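4. Replaying a door-opening episode in Kavix

Before you train anything on the Hallunham door set, please do sit down and replay an episode or two — it takes very little time, and it will save you a good deal of head-scratching later on.

1. Start Kavix and load the Cikex scene. The set holds 470 episodes; we kept 300 for training in our own work.

2. Choose the overview camera and pause as the right arm comes up to the handle. 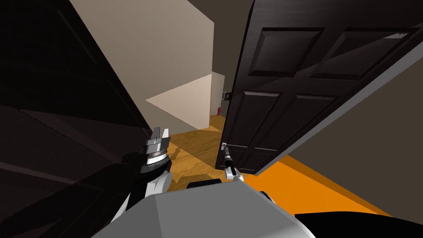
Figure 2. Overview camera, with the right gripper at the lever handle.

3. Switch to the gripper camera. The fingers should sit at the bottom of the view and be well apart, as they are here.

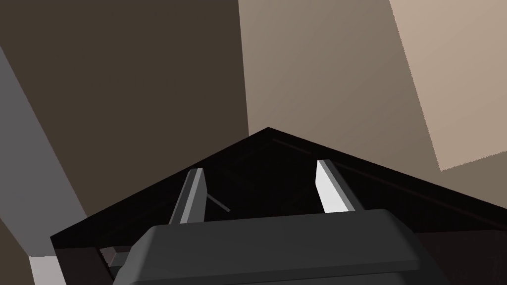 4. Step through the episode slowly, and watch the background behind the fingers. Large plain surfaces are quite normal in this view, and so are stepped edges on the shadows.

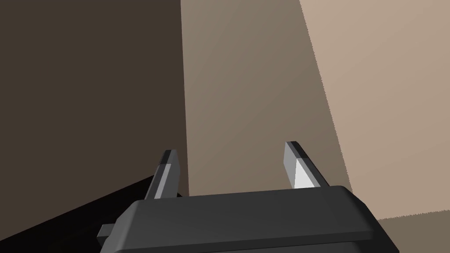

Caution: do not change the shadow settings between replay and training, however tempting it may be. The Sepp policy learns from these same views, and you would need to render both cameras again from the start.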